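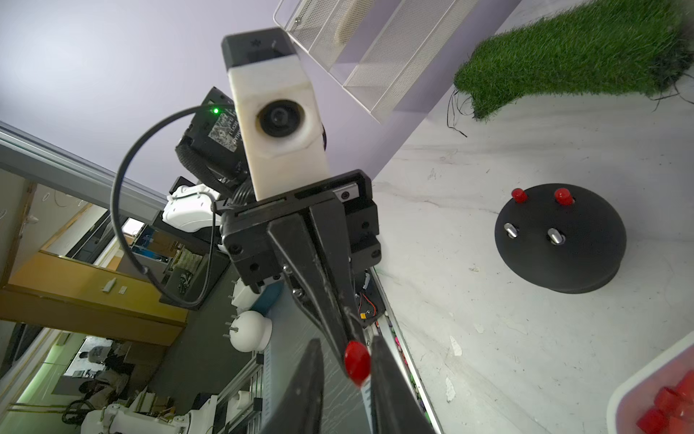
小小一颗,红得发亮。

Soltora秋冬新线上架:Kuroda红和Limus灰绿,十月起在Bastusholm门店开卖

各位编辑、各位店主、各位毛线堆到床底下的朋友,大家好!我是Soltora的创办人,这封新闻稿照例是我自己写的,所以啰嗦了点,请多包涵。

先说正事。今年十月,我们的秋冬手编毛线正式上架,一共两个新系列,一个叫Kuroda,一个叫Limus。门店Bastusholm早上十点开门就能买到,线上店铺同一时间开放。两个系列都是羊毛线,单股捻得松,手感软,起针的时候会觉得有点蓬,织上几行就服帖了。每团80元,两个系列一个价,深色浅色也一个价(老顾客知道,我们以前深色要贵几块,每次结账都要解释一遍,今年索性拉平了)。

Kuroda是红色。说起来简单,做起来真是把我磨得够呛!我想要的红,不能像春联那么亮,也不能像酒渍那么沉,最好织成帽子走在阴天的街上,隔着马路还能认出来,走近了又不扎眼。染坊那边前前后后给我寄了162个色样,我把它们用晒衣夹夹在厨房的绳子上,早上看一遍,傍晚开了灯再看一遍。有一阵子家里来客人,进门第一句话都是问我是不是在晒辣椒。最后定下来的那个色,其实很早就寄来了,被我压在账本底下忘了,翻账的时候掉出来,我一看,就是它嘛。

定了色还不算完。红色最怕掉色,尤其是和白线一起织提花,洗一次白的变粉的,织的人心都碎了。Kuroda染好之后多漂洗了两道,我们自己拿来织了手套、袜口和一条很丑的试验围巾,都是红白相间的,冷水手洗,平铺晾干,目前白的还是白的。不过我还是要唠叨一句:第一次洗请单独洗,水里放一小勺白醋,别泡太久。机洗请不要试,真的,会缩成杯垫。

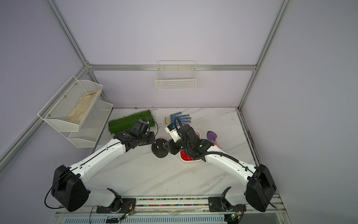

Limus就随和多了。这个灰绿一开始是给Kuroda做配色用的,想着有红总要有个能压得住的颜色,结果样线一到店里,大家都先去摸它。它偏灰,带一点泥土的味道,单独织开衫很耐看,和米白、驼色放在一起也好搭。我自己织了一件圆领的,袖子织长了一截,懒得拆,就卷着穿,倒也挺暖和。同一批染的Limus会有轻微的深浅变化,我们没有刻意去消掉。如果您打算织大件,麻烦一次买够同一缸号,织的时候两团交替着用,身片就不会突然出现一道分界线。

接下来讲讲图样。随新线一起出的有5份编织图解,分别是护耳帽、翻口手套、方形披肩、儿童背心,还有一双厚袜子。护耳帽最适合新手,全是平针加一点减针,看两集电视剧差不多就能织完一半。厚袜子要难些,脚跟部分我改了三回,现在的写法是一行一行列出来的,不再让大家自己去数“重复至合适长度”这种让人抓狂的句子了。图解是中文的,买满两团线就附送纸质版,也可以在线上店铺单独下载。

说到这里得谢谢去年秋天来参加试织的朋友们。我们当时只想找几十个人帮忙看看图解有没有错,最后收到大约212份反馈,有人写得比我的图解还长!儿童背心的领口放宽,就是听了大家的意见,说孩子的头总是比妈妈以为的大一圈。披肩的边也从起伏针改成了双边桂花针,不卷边,收针的时候记得手松一点。

门店这边也有些变化。Bastusholm原来靠窗的那排架子往里挪了,腾出来的位置摆了长桌和椅子,营业时间内谁都可以坐下来织,不买东西也没关系,茶水自己倒。新线上架后,每天下午两点到四点店里有人帮忙起头、补漏针、认缸号,您把织到一半的东西带来就行,不用预约。有位熟客上回带来一件放了好些年的毛衣,只差一只袖子,线早就停产了,我们翻了半天库存,找到一团颜色最接近的,现在那件毛衣一只袖子深一只袖子浅,她说挺好,穿着出门还有人问在哪儿买的。

给各位店主的话:批发的起订量和去年一样,两个系列可以混着订,色卡上贴的是真线,不是印刷的,收到以后请您放在自然光下看。首批货量不算大,Kuroda的补货周期会比Limus长一些,打算放橱窗的朋友请早点告诉我们要多少。运费的算法也没变。

给各位编辑的话:需要样线的,回信写清楚收件地址和想要的颜色,我们各寄一团,外加护耳帽的图解。想来店里看看也欢迎,上午人少,说话方便,下午两点以后桌边会比较热闹。如果您自己不会织,也别不好意思,上次有位编辑坐下来学了起针,走的时候棒针都一起带走了,后来寄来一条窄窄的围巾,至今挂在收银台后面。

另外,冬天我们还想再出一个浅色,目前只有样线,名字没定,色也没定,厨房的绳子又挂满了。有消息再写信给大家。

媒体与批发联系:请直接回复本邮件,或在营业时间致电Bastusholm门店,标题或开头注明“秋冬新线”即可。

Soltora手编毛线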